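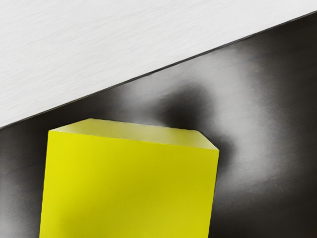 Setting Up and Maintaining the Quintero Cell
Project report, second year, Automation Technology
Codmont Technical College

1. Introduction

The Quintero cell is a simulated robot cell which our department uses for the practical part of the course in handling technology. It runs in the Wareo simulator, on one computer in the Kisadden laboratory. The cell has one robot arm with a two-finger gripper, one table, and a small set of objects for picking and placing.

When I received the cell in March, it could be started, but it could not be used for teaching. The arm trembled when it stood still. The cube moved sometimes by itself. The view from the wrist camera was too bright in some positions and the students of the previous year had written in the log book that they could not find the edge of objects in it. My task was to bring the cell into order and to write down how it must be looked after, so that the next group will not begin from zero.

The project had a length of 14 weeks. This report describes what was found, what was changed and in which order. It does not treat the programming of the pick and place tasks, which is the subject of another project.

2. State of the cell at the beginning

First I made a list of all files which belong to the cell. There were three versions of the main scene file, and two of them had the same name in different folders. The start script took the oldest one. For this reason, corrections which the earlier group had made were never loaded, and they had described this in the log book as "changes do not stay".

I put one version into use and moved the others to an archive folder. After this, some of the reported faults were already gone. The following remained:

The arm trembles at rest, mostly in the wrist.
The gripper closes on one side earlier than on the other.
The cube moves slowly on the table when nothing touches it.
The plate falls a short distance when the scene is loaded, and can jump.
The camera at the wrist gives a too bright picture of the dark stripe.

I decided to work from the base of the arm outwards. A fault in the base shows itself also in the gripper, and I did not want to correct the same thing two times.

3. The arm

The trembling came from the settings of the joint controllers. The values for stiffness were very high and the damping was the same for every joint, although the joints near the base carry much more than those at the wrist. I reduced the stiffness of the wrist joints first and looked at the position of the tool for one minute after each change. When the stiffness is too low, the arm hangs a little below the position which was commanded. When it is too high, the trembling returns. I searched for the value between these two and wrote it in the table in the log book, one line for each joint.

The time step was also part of the problem. The physics was calculated 60 times in one second, which the earlier group had chosen to make the simulation faster. I changed it to 240 steps per second. The computer in the laboratory can still calculate this without a delay that disturbs the work, if the picture quality is set to medium. With high picture quality the movement is visibly slower and the students become impatient.

After these two changes the arm stands still. I also controlled the home position. It was stored in degrees in one file and in radians in another file, and the script read the wrong one. Now there is only one file.

4. The gripper

The gripper hangs under the metal collar at the wrist. It is black and has two fingers, which are moved by linkages. In the simulator, every linkage is a small body with its own joints, and a closed chain of this type is difficult to calculate. In the old scene the right finger had a coupling to the left finger with a wrong factor. The result was that the left finger arrived first and pushed the object to the side before the right finger came.

I corrected the factor and tested the gripper without an object. The test is simple: open fully, close fully, open fully, and compare the position of both fingers at each end. I repeated the test 28 times, with the tool pointing straight down and also with the tool inclined. In the last series there was no difference which I could see in the numbers of the log.

The fingertips are a separate part and are lighter in colour than the rest of the finger. This is practical in the view of the outside camera, where one can see where the finger ends, also when there is a dark stripe under it. The contact surface of the tips had no friction value at all, so the simulator used its standard value. I entered an own value for the tips.
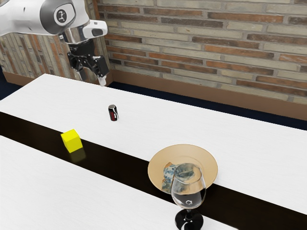
The cell with the gripper open and empty. On the table are the can, the cube, the plate and the wine glass.

5. The table and the objects

The tabletop is white, with a black stripe which crosses it diagonally. The stripe is used in the exercises as a border between two zones, and it is glossy. In the scene file the stripe was a thin separate body which lay on the tabletop. Its upper surface was a very small amount higher than the white part. An object which stood partly on the stripe was therefore inclined, too little to be noticed in the picture but enough for it to slide. This was the reason why the cube moved.

I removed the stripe as a body and made it part of the tabletop. It has now only a colour and a gloss, and no height. After this change I left the simulation running during the lunch break, with the cube on the border of the stripe, and compared its coordinates before and after. They were the same.

The objects were treated one by one.

The can: The mass was that of a full can, but the friction was that of ice. I corrected the friction. The can is the object with which the students should begin, as it stands alone on the white part and can be reached from above.

The cube: The collision shape was a sphere. I do not know how this was possible. I replaced it with a box of the same size as the visible cube.

The plate: The rim is wide and shallow. The collision shape was a flat disc without a rim, and it began slightly inside the tabletop. When the scene was loaded the simulator pushed the two bodies apart and the plate jumped. I made a new shape from several simple parts, and I moved the start position a little higher. There is a crumpled, patterned piece on the plate, and it is loaded after the plate and must not be loaded before it.

The wine glass: The bowl is transparent, and objects behind it can be seen through it, but distorted. For the gripper this makes no difference. For a student who steers by the picture it makes a large difference, and it is written now in the instruction sheet that the plate should be judged also from a second view. The hollow shape of the bowl needed the most calculation of all objects. I reduced the mesh for the contact to 2000 triangles and kept the visible mesh as it was.

6. Light and wrist camera

Because the stripe is glossy, the light of the room is reflected in it as a pale haze. From the outside view this is not disturbing. At the wrist, near to the stripe, the haze can take a large part of the picture, and the automatic exposure reacted to it very strongly. When the arm moved from the white part to the black part, the picture became first too dark and then too bright.

I tried three solutions. A matt stripe removed the problem completely, but the teachers wish to keep the gloss, so that the students learn to work with reflections. A weaker light made the brick walls behind the table very dark and I did not like the result. In the end I switched off the automatic exposure of the wrist camera and set a fixed value. The yellow of the cube is now the same yellow over both zones and the students can use a colour threshold for it.

The gloss itself I reduced only by a small amount.

7. Test of the complete cell

For the complete test, the arm was moved by hand control over the can, over the stripe and over the plate, with the cube at different places: on the stripe, on the white part and on the plate. I wanted to see if the fingers reach down to each place without a collision with the glass. The glass is the most critical object, it stands in front of the plate and the free space beside it is small. When the gripper comes down between the can and the plate there is enough place on both sides.

During the movement I watched the joint values in a second window. One joint came near to its limit when the tool was over the far edge of the table. I moved the base of the arm a little to the table, and then all positions of the exercise were inside the limits.
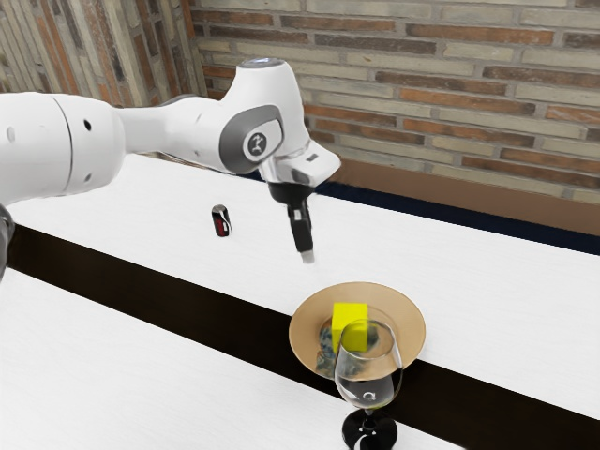 8. Maintenance plan

The following work should be done by the group which has the cell.

At each start: Load the scene, wait until all objects are at rest, and look if the coordinates of the plate and the cube agree with the start list.

Every week: Do the open and close test of the gripper. Save the log file in the folder of the current term. Delete temporary files of Wareo, otherwise the disc becomes full and the simulator closes without a message.

After an update of the simulator: Control the time step. The update in April set it back to the standard value, and the trembling of the arm was there again.

At each change of the scene file: Write the change in the log book, with the old value and the new value. Do not make a copy with the same name.

9. Open points

The linkages of the gripper still make a small vibration when the gripper closes on the can with full force. With half force it does not appear. I suppose that the contact parameters of the tips must be adjusted together with the force, but the time was not enough for this.

The patterned piece on the plate is a rigid body. For the exercise about soft objects it would have to be modelled in another way, and the computer in Kisadden is perhaps too slow for it.

The instruction sheet should be translated, as several students of the next year do not read English well.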